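To: oltero-robotics-club list
Subject: Re: cutlery sorting, which bin for what?

Typing this before the room gets locked so excuse the mess.

On the earlier mail:

> Are we still doing three bins for the Durnville round or has it
> gone down to two? Our group practised with two all of April and
> I'd rather not start again. Also does it matter which hand does
> what, the rules sheet is vague.

Three bins. Chopsticks on the left, then the middle and the right one are for the metal stuff. Rules sheet v2 says so on the second page, v1 didn't, please bin v1.

Hands: either. You can hold a spoon and something else in the same gripper if you like but you still have to let go of them one at a time over the right bin, and that's where most of us lose points.

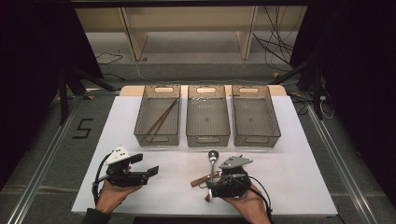 Recordings next. We need 500 clean runs per group before the Prieto people will train anything for us, and the total for all groups has to get past 2,000. Count on the shared sheet this morning was 2,126 but 82 of those have no end marker so they may get thrown out. If yours are in the 82 you will get a seperate mail from me. Don't just delete them, the names have to stay in the sheet.

Other bits:
- start with both grippers open, jaws clear of the cutlery
- cables over the back of the hand, not under
- mix the cutlery up between runs, same layout every time is no use to us
- upload to the Sodine folder the same evening, not a week later

Somebody asked about slowing down near the bin walls. Yes please. Fast runs look great and then the training copies every wobble.

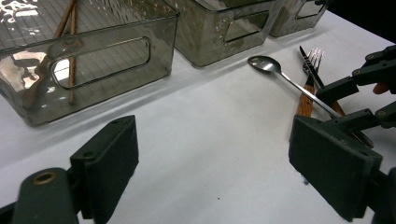
Can we leave the utensils crossed over each other at the start of a run?

Crossed is fine, and we want a fair few like that, as the judges at Durnville will not lay them out nicely for us. Just take the top one first and dont drag the rest along with it.

Van times to follow when I have them. Room is ours till 6 tomorrow, bring your own chargers.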